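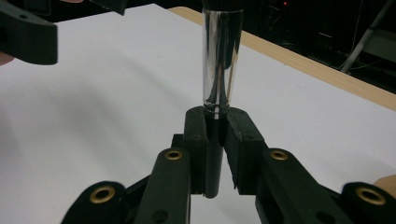 Stellenausschreibung: Technische Mitarbeiterin / Technischer Mitarbeiter (m/w/d) für die Betreuung der Greiferzelle

Kennziffer 758

Das Institut Jerevthorpe für Handhabungstechnik besetzt zum nächstmöglichen Zeitpunkt eine Stelle im Labor Nolcombe. Der Beschäftigungsumfang beträgt 40 Stunden pro Woche. Die Stelle ist unbefristet und grundsätzlich teilzeitgeeignet, sofern die Betreuung der Zelle während der Messzeiten sichergestellt ist.

Ihr Arbeitsgebiet

In der Greiferzelle werden handgeführte und am Arm montierte Parallelgreifer für Greif- und Fügeversuche mit schlanken, zylindrischen Teilen eingesetzt. Die Greifer werden im Haus konstruiert, gefertigt und instand gehalten. Sie übernehmen die technische Verantwortung für diese Geräte und für den zugehörigen Messplatz. Fachlich ist die Stelle der Arbeitsgruppe von Dr. Dewanti Teoh zugeordnet.

Ihre Aufgaben

Montage, Einstellung und Wartung der Greifer einschließlich Gestänge, Lagerstellen und Fingerbacken
Prüfung der Backen auf Verschleiß und Austausch nach Wartungsplan
Einpressen und Nacharbeiten von Messingeinsätzen in Kunststoffteilen
Einstellen des Parallellaufs der Backen und Kontrolle des Spiels in den Gelenken
Fertigung von Ersatzteilen auf den hauseigenen 3D-Druckern sowie Pflege der Druckdaten
Einrichten des Messplatzes nach Umbauten, insbesondere Ausrichtung der Teileaufnahmen und Verlegung der Leitungen
Führen des Maschinenbuchs und Dokumentation sämtlicher Eingriffe
Einweisung der Versuchsdurchführenden in die Handhabung der Greifer

Zum Wartungsumfang gehören derzeit 17 Greifer in zwei Bauformen. Die ältere Bauform Jollon wird schrittweise abgelöst. Bis zum Abschluss der Umstellung sind beide Bauformen betriebsbereit zu halten, was eine getrennte Lagerführung für Backen und Gestängeteile erfordert. Die Mitwirkung an der Überarbeitung der Wartungsanleitung wird erwartet; die vorliegende Fassung geht auf Telmo Bravo zurück und berücksichtigt die neuere Bauform nur in Teilen.

Ihr Profil

Vorausgesetzt wird eine abgeschlossene Berufsausbildung in der Mechatronik, Feinwerkmechanik oder Industriemechanik oder eine vergleichbare Qualifikation. Sie verfügen über Erfahrung in der Instandhaltung kleiner beweglicher Baugruppen und sind im Umgang mit Messschieber, Messuhr und Fühlerlehre sicher. Technische Zeichnungen lesen Sie ohne Anleitung. Kenntnisse im Schmelzschichtverfahren und in einem gängigen CAD-Programm sind erwünscht, können jedoch während der Einarbeitung erworben werden.

Deutschkenntnisse in Wort und Schrift sind für die Dokumentation erforderlich. Da in der Arbeitsgruppe überwiegend Englisch gesprochen wird, sollten Sie sich in dieser Sprache über technische Sachverhalte verständigen können.

Einarbeitung

Die Einarbeitung dauert 8 Wochen und erfolgt durch Wenceslao Villalba, der die Zelle bisher betreut. Sie umfasst die vollständige Zerlegung und den Wiederaufbau je eines Greifers beider Bauformen, die Grundeinstellung des Messplatzes sowie die Sicherheitsunterweisung. Arbeiten an der elektrischen Versorgung der Zelle sind der Betriebstechnik vorbehalten.

Wir bieten

eine Vergütung nach Haustarif entsprechend Qualifikation und Berufserfahrung
gleitende Arbeitszeit außerhalb der Messzeiten
eine eigene Werkbank im Labor und Zugang zur mechanischen Werkstatt im Gebäude Stöckli
Fortbildungen, die auf die Arbeitszeit angerechnet werden
einen Zuschuss zum Nahverkehrsticket

Schwerbehinderte Bewerberinnen und Bewerber werden bei gleicher Eignung bevorzugt berücksichtigt. Das Labor ist stufenlos erreichbar, die Höhe der Werkbank ist verstellbar.

Bewerbung

Ihre Bewerbung mit Anschreiben, tabellarischem Lebenslauf und Zeugnissen richten Sie bitte unter Angabe der Kennziffer an die Personalstelle, zu Händen Mechthild Fuchs. Arbeitsproben in Form von Zeichnungen oder Wartungsprotokollen können beigefügt werden, soweit Rechte Dritter nicht entgegenstehen. Elektronische Bewerbungen werden als eine zusammenhängende PDF-Datei erbeten. Papierunterlagen werden nach Abschluss des Verfahrens nicht zurückgesandt.

Fachliche Auskünfte erteilt Wellington Bezerra, Laborleitung Nolcombe. Eine Besichtigung der Zelle vor Abgabe der Bewerbung ist nach Terminabsprache möglich. Zum Vorstellungsgespräch gehört eine praktische Aufgabe an einem Greifer; Werkzeug wird gestellt.

Veröffentlicht am 2. November 2019. Die Bewerbungsfrist endet mit Ablauf des Monats November.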